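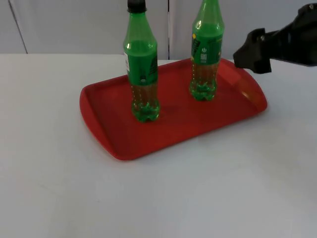
Minttu Pelkonen had promised her grandmother a waiter before the end of January. Now the tray was on the white table again, with the two green bottles, and Miyuki sat with the laptop on her knees.

"If it spills, we stop for tonight," said Miyuki.

"It will not spill."

They had called the arm Nomela, after the street where they rented the workshop. Minttu typed the number 7, which was the slowest speed, and kept her finger above the key.

"What will your grandmother say to it?" Miyuki asked.

"She will say it should wear a tie."

Minttu pressed the key.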